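Chapter 6
Watching a Robot Work: A Visit to the Grorngate Workshop

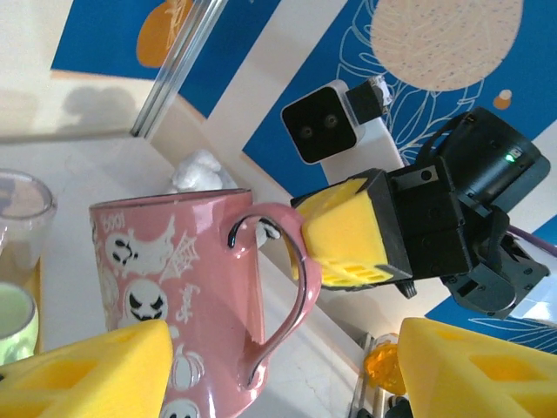

Figure 6.1 One gripper at the handle of a pink "Boo!" mug, seen from the wrist of another.

Most of us meet our first robot on a screen, where it has been sped up, set to music, and trimmed of everything slow. Meeting one in a room is a different sort of afternoon, and before we get into the joints and motors that fill the rest of this chapter I would like to take you along on one.

I went to the Grorngate open day in August with 20 students from my introductory class. Karla Tapia, who runs the workshop there, had set up a demonstration of everyday handling tasks, and she began by asking everyone to pick up a cup and pay attention to their own hand. Try it now if you have one nearby. You will probably find that your fingers knew where to go well before you had any thought about it, and that you squeezed just hard enough without being told how hard that was. A robot has to get all of this from somewhere, and a good part of Chapters 6 and 7 is about where.

Look again at Figure 6.1 and at the yellow foam pad resting against the inner curve of the handle. Glazed ceramic is smooth and hard, and so is a bare metal fingertip, and two smooth, hard things pressed together touch at very few points. Foam gives a little. It spreads the force over a wider patch, and it forgives a small error in position, which matters a great deal when the target is a thin curved handle. We will put numbers to this in Section 6.3, but the idea is one you already use whenever you put on rubber gloves to open a stubborn jar.

Notice too the pair of round lenses above the gripper. A camera that rides along with the hand gets a close view of the thing being grasped – though the hand's own fingers can take up a fair share of that view, as the two large pads at the bottom of the figure show.

My student Oranuch Jitpraphai asked the question I had been hoping for, which was how the robot decides that it is holding on tightly enough. Karla answered with another question (she does this a lot, and I have come to like it): how do you decide? We argued about that most of the way home, and I would ask you to write down your own answer before reading on. Keep the page. You will need it for the exercise at the end of Section 6.2.

6.1 What Counts as a Grasp?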